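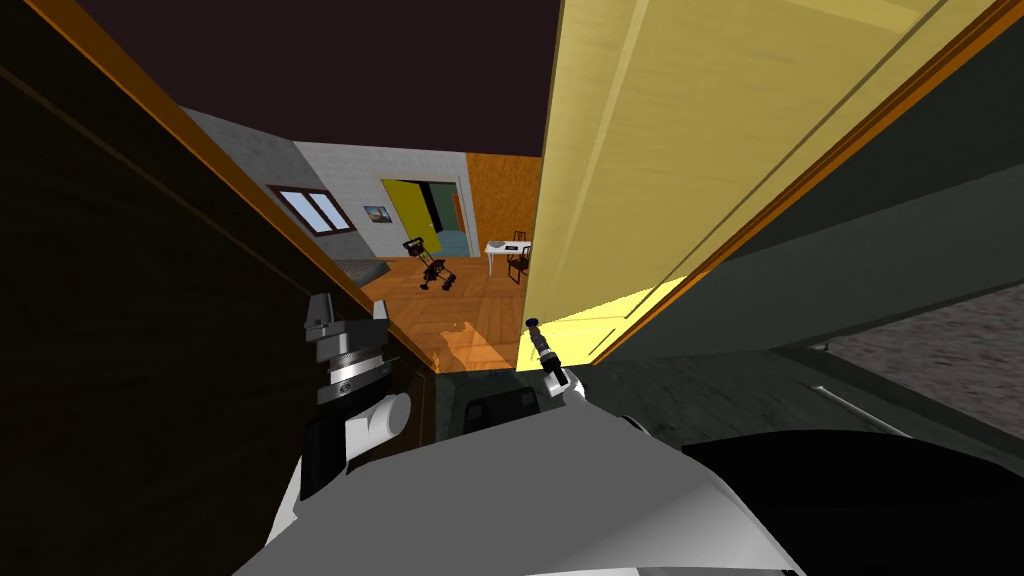
Dagný Frandsen

Review: Zimcombe demonstration recorder, household scenes

Zimcombe is a teleoperation and recording package for two-armed robots in simulated homes. I used it to collect doorway demonstrations for a policy that has to get from one room into the next with both grippers raised. The view is from the head of the robot, with a narrow gap between a dark panel and a pale yellow door, and a walker standing on the plank floor of the room past it.

Setup took most of a morning. The manual assumes the Vultar hand controllers; ours are older and needed a remapped wrist axis. After that, control was steady. I recorded 242 episodes and kept all but 62, most of the rejects being door contact on the right arm.

Rendering is adequate. Shadows on near surfaces go almost black, and the torso fills the bottom of the view, so a policy trained on the head camera alone sees little of the floor close to the base. Add a second viewpoint if your license allows it.

Scene variation is the weak part. Furniture can be moved and retextured in a batch, but door angle has to be set by hand for each scene. I made eight angles and stopped there.

Export is clean: joint states, gripper commands and images share one clock. A batch of 600 short clips converted without errors. Failed episodes are kept and labeled, and can be filtered at load time.

Recommended for small labs. Price the multi-camera option before ordering.

Filed under: Data Collection, Simulation

Recent reviews
Vultar hand controllers, second revision
Magalhães episode labeler
Berkham wrist camera mount

Contact | Copyright 2022 | Back to top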